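Radano House Residents' Association
Minutes of the meeting held on Tuesday, September 28, 2021 in the ground floor lounge

Present: Orvokki Kiiskinen (chair), Mwajuma Mugo (minutes), Hauwa Chukwu, Verna Nguyen-Tran
Apologies: Mal-soon Ra

1. Minutes of the last meeting
Agreed, with one correction: the bike store key is held by flat 2, not flat 12.

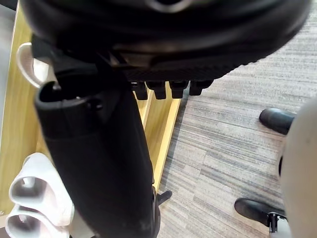 Page last changed: 4 November, by MM

2. Heating
Voston have quoted for new valves on the upper landings. Hauwa thought the price high and will ask Pakum for a second quote. The boiler service is booked and residents will get a note through the door.

3. Noise on the stairs
Three letters received, all from the first floor. Verna asked that people take outdoor shoes off before going up late at night. It was agreed to put this in the newsletter as a request - it will not be added to the house rules.

4. Money
Balance in the account is £126. Orvokki proposed spending up to £30 on bulbs for the front beds. Agreed.

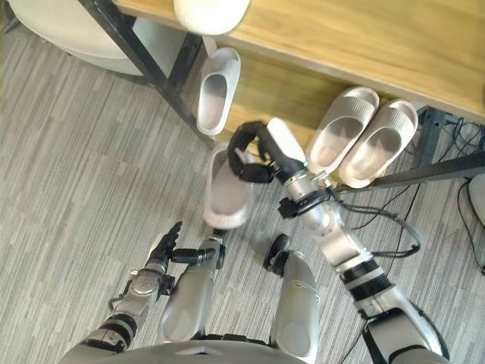 Minutes: Mwajuma Mugo

5. Parking
The Adeyemi Road permit scheme goes ahead in the new year. Each flat can apply for two visitor books. Mal-soon had sent a note asking whether carers are covered. Verna to write to the council.

6. Any other business
The side gate is sticking again. Hauwa has oil and will see to it.
Post for former tenants should be marked "return to sender" and put back in the box, please, as the shelf in the hall is full.

Next meeting: November, same room, date to be confirmed.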